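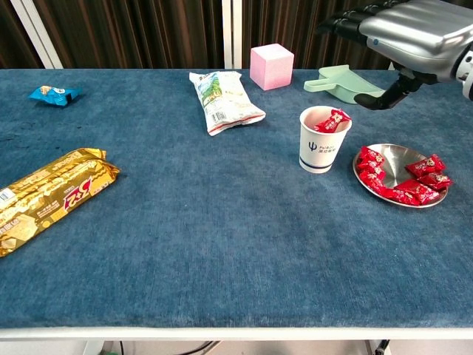

**Fadwa Ragab**

OK so, my project was about tabletops, and specifically about what a carpet surface does to the small stuff you put on it. I got the idea in March, when Orvokki Mustonen (my project partner for the first half, before she switched to the Gondal lighting study) kept complaining that everything she put down on her desk slid off it. We both had the same question: would a soft covering be nicer to live with, or would it just be a crumb trap?

The table I ended up with is long and has blue carpet across the top, with a white rail along the edge. I love the color! It has a mottled look, a bit like old jeans, and with the dark brown curtains behind it the whole corner feels more like a den than a classroom.

**What I put on it**

I wanted things that don't have much in common. The pink foam cube was my favorite, and it looks great against the brown. Then there's the mint-green dustpan, which lies flat with its scoop toward the right, and a white snack bag with a green and blue picture on it that looks like a landscape. I kept most of the middle clear so I had room to push things around.

**What I did**

I slid each item by hand, then tipped a tray of it onto the carpet, then cleaned up. My budget was $603 and I spent $502 of it, nearly all on the covering and the glue (Windero, the stronger kind, after the Clollow one peeled at a corner). I wrote everything down in a notebook and typed it up at night, which took way longer than the tests did.

**What I found**

Foam hardly slides on carpet at all, you have to really shove it. Snack bags are in between, and the fuller they are the better they stay. The dustpan was a letdown as a cleaning tool, the lip rides up on the pile and half the crumbs stay behind. A hand vacuum did much better.

**Stuff I'd change**

The cables under the table need tying up, they're a tangle and I kept catching my foot. I'd also try a shorter pile, maybe the Prulance sample that Orvokki still has, and test it with the same dustpan before buying any more glue.

May 1, 2023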